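Last updated: February

Pralar planning software -- progress report to Plonance

The second stretch of work is done, and we're really pleased with where the planner stands. When we last wrote, Pralar could plan a reach in simulation but took so long over it that we often went for coffee. We've since rewritten the collision checker, and the whole team noticed the difference the first morning!

The biggest piece was moving our test rooms over to Nigam, the scene tool we described in the proposal. Each room is now a short text file, so anyone on the team can add a couch, a door or a new tabletop object and rerun the full set before lunch. We have 41 rooms in the library and ran 947 planned reaches through them. The failures cluster in 8 rooms, mostly ones where something thin stands upright near the base of the arm. The planner treats these objects as wider than they are and gives up too early -- a good problem to have, as we know which part of the code to fix.

Kemum, the replay viewer, came along faster than we hoped. It steps through a plan joint by joint and shows the planner's reasons next to each move. We've already caught two sign errors with it that had been hiding since the first prototype.

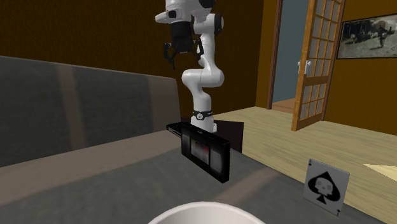
Can the planner handle a room it has never been tuned for?

In most cases it can, as long as the room file lists every object the arm might reach past. Missing objects are still our weak spot.

Next we'll fix the thin-object padding, then cut the time limit per plan to 30 seconds and run the library again. We'd also like to open the room files to your other grantees -- a couple have asked, and the format is finally steady enough to share.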